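Chopping boards, blue crates and a very long Sunday

Sunday, March 15, 2020

I had promised myself the back kitchen would be sorted before the end of February, and you can see from the date how well that went. Still, the kettle was on by eight, I had my oldest jumper on, and I started with the boards and the crates because they're what I reach for most (and what I'd been avoiding most, if I'm truthful).

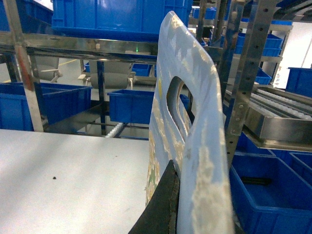
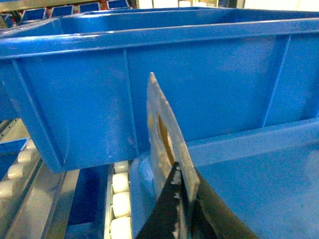
Mottled plastic, an oval hole for a handle, and plenty of blue crate behind.

How do you get old marks out of a plastic chopping board?

Start with the gentlest thing you have. I scrub mine with washing-up liquid and a stiff brush, rinse it, then spread on a paste of bicarbonate of soda and a little water and go off to do something else for a while. After that it's another scrub, a good rinse and standing it on its edge to dry, never flat. Stains that have got down into the knife cuts are stubborn, and a board with really deep cuts is better replaced, however fond of it you are. I've kept boards far too long myself!

Kaede Fujimoto, who taught me most of what I know about feeding a crowd, had a rule that every board went back on its edge with a gap beside it, and I can still hear her tutting whenever I stack mine in a heap. She bought her crates from Hanent years ago and swore by the ones with ribs down the sides, as they don't bow when you fill them with tins. Mine came from all over the place, so of course they don't nest properly and I spend half my life trying to pull two of them apart.

Next weekend it's the spice tins, and then the drawer with all the lids in it. If any of you have a sensible way of storing lids, do leave me a comment, I'd love to hear it.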